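The Slow Business of Drying Boards

Hardwood sold for furniture has usually spent more time drying than growing buyers would guess. At the Balogun yard outside Closten, boards are stacked on narrow strips called stickers, which hold each layer apart so air can pass over both faces. A stack left this way loses its free water first. The water bound inside the cell walls leaves later, and shrinkage begins only at that stage.

Shrinkage is uneven. A board narrows more along the growth rings than across them, so a plank cut flat from the outside of a log tends to cup, while one cut at right angles to the rings stays closer to flat. The yard cuts both. Flat-cut stock costs less and wastes less of the log.

Air drying takes the boards down to a moisture content of nearly 12 percent in the local climate. August is the fastest month and also the worst for end checks, the short splits that open where water escapes through the cut ends. Balogun coats the ends with wax on the day of sawing.

Stock for indoor use then goes by truck to the kiln at Mendasport. The present kiln was built in 2000 and heats its charge to 133 degrees Fahrenheit for most hardwoods. Raising the temperature earlier would shorten the run, but the outer layer would dry and set while the core was still wet, a fault known as casehardening. A casehardened board looks sound until it is ripped lengthwise and the two halves bend.

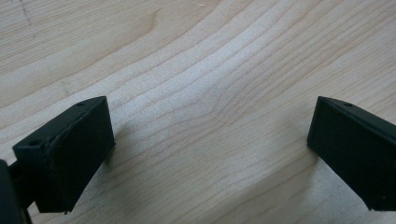
A steaming period at the end of the run relieves most of that stress. Operators check the result by cutting a fork-shaped sample from a board and watching whether the prongs pull together.

Basent, a cabinet shop that buys from the kiln, stores each delivery indoors before any cutting starts. Its last order was 359 board feet of ash, held flat on stickers next to the planer.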